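4.2 Installation de la cartouche Starska

Avant de commencer, fermez le robinet d'arrêt de l'eau froide et ouvrez le mélangeur pour faire sortir la pression. La fontaine Peletti 800 doit être débranchée de la prise.

1. Ouvrez le capot inférieur avec la clé plate fournie.
2. Retirez le bouchon de transport gris. Gardez-le, il est nécessaire en cas de retour au service.
3. Enlevez le film de la cartouche (référence 2806) et contrôlez que le joint est bien dans sa gorge.
4. Présentez la cartouche verticalement, puis tournez vers la droite jusqu'au repère.

ATTENTION : ne mettez pas de graisse sur le joint. Un peu d'eau propre suffit.
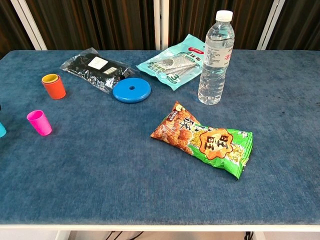 5. Ouvrez lentement le robinet d'arrêt et regardez pendant deux minutes s'il y a une fuite autour du capot.
6. Rebranchez l'appareil. L'écran affiche le code 123, qui signifie que le rinçage est demandé.
7. Appuyez cinq secondes sur la touche Rinçage et laissez couler l'eau dans l'évier jusqu'au signal sonore. Cette première eau peut être un peu grise, ne la buvez pas.

Remarque : si le code 1143 apparaît, la cartouche n'est pas tournée jusqu'au repère. Refermez l'arrivée d'eau, débranchez l'appareil et recommencez à l'étape 4.

Notez la date de pose sur l'étiquette du capot. La cartouche se remplace tous les six mois, ou plus tôt si le débit devient faible.

Pour le réglage de la température, voir le chapitre 4.3.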